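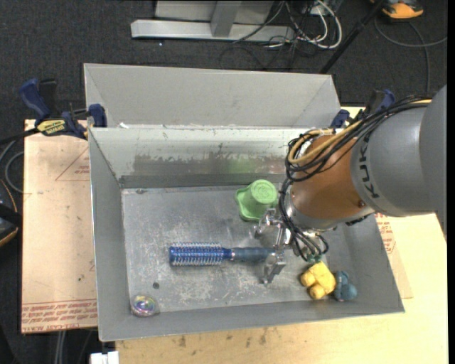 Zamness opens its Rakilari teaching kit to outside laboratories

Friday, February 9, 2024
By Annick Mallet

Zamness announces today that Rakilari, its kit for teaching picking tasks to robot arms by remote control, can now be ordered by universities and by small companies. Until now it was used only by our own team and by our partner Leblanc.

With Rakilari, a person holds a light hand controller and the arm follows the movement. Each attempt is recorded, with the camera view and the position of the gripper, and the recordings then serve to train the robot. The work is done over two metal bins clamped together, with everyday objects such as a cup, a hairbrush, a ball and small toys.

During the trial period, operators recorded 1197 demonstrations with 40 different objects. "We wanted that a person without programming knowledge can show the task," says Solène Deschamps, head of product at Zamness. "The first hour is always a little slow. After this, the hand learns how much the arm can do."

At Leblanc, the kit was tested by Urs Tanner and his team. "A hairbrush is more difficult than it looks," he explains. "If you take it by the handle, it turns. Our operators found the good place to grip by trying, and these tries are also in the recordings."

The kit contains the hand controller, the recording software and a printed guide in English and French. The robot arm is not included. First deliveries are planned for July.

Press contact: Lionel Renaud, Zamness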